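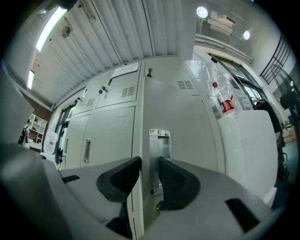
Replacing the cam lock on a metal locker is a twenty-minute job if you have the right part, and most of the trouble people run into comes from ordering the wrong one. Before buying anything, work out whether your lock turns with a key, a coin or a combination dial, and whether the keys belong to a numbered series. On lockers like these pale gray ones, with a key left hanging from one of the upper doors, start by trying that key in its own door. If it turns freely, the lock is fine and you can move on to the next one. Left keys also give you the code you need for ordering spares, so collect them on a labeled board before you do anything else.

What you need

A replacement cam lock of the correct length
A flat wrench or adjustable wrench
A medium Phillips screwdriver
A ruler or calipers
Masking tape and a marker
Graphite powder (no oil)

Step 1. Open the door

If you have a key, skip ahead. If the key is lost, look at the face of the lock for a stamped code. Many suppliers can cut a key from that code in a few days. When there is no code, the lock has to be drilled. Use a small bit first, centered on the keyway, then step up in size until the barrel lets go. Wear eye protection and empty the locker of anything that could be damaged by metal chips as soon as the door is open.

Step 2. Measure the old lock

Remove the old lock before you order. On the inside of the door you will find a large nut or a spring clip holding the barrel. Put a strip of masking tape over the keyhole and mark which way is up. Undo the screw at the back, lift off the cam (the flat arm that swings behind the frame of the locker), then loosen the nut and pull the barrel out from the front.

Write down three measurements: the length of the barrel from the back of the head to the end of the threads, the width of the hole in the door, and the length of the cam from the center of its hole to the tip. Note whether the cam is flat or bent. A bent cam that is put back facing the wrong way will not catch.

Older lockers can be awkward. The bank I learned on was from 1962, and its holes had been filed out by hand at some point, so no two doors took the same lock without a washer. Roswitha Grube, who taught me the job, kept a coffee can of washers for this, and I still do the same.

Step 3. Fit the new lock

Push the new barrel through from the front with the keyway in the position you marked. The hole has two flat sides that stop the barrel from spinning. Tighten the nut by hand, then give it a quarter turn with the wrench. Fit the cam and its screw. Turn the key with the door open and watch the cam travel. It should stop at a quarter turn and point at the frame when locked.

Step 4. Test and adjust

Close the door and lock it several times. If the door rattles, the cam is sitting too far back and needs a bent one or a spacer. If the key is stiff, loosen the nut slightly and try again. Puff a little graphite into the keyway. Oil collects dust and will gum up the pins within a year.

Keeping track of keys

Tag every key with the locker number and store the spare somewhere else. For a set of 65 lockers I keep one sheet with the locker number, the key code and the date the lock was changed. Order spare locks in the same length while you are at it. I keep two on the shelf.

Last updated September 14, 2021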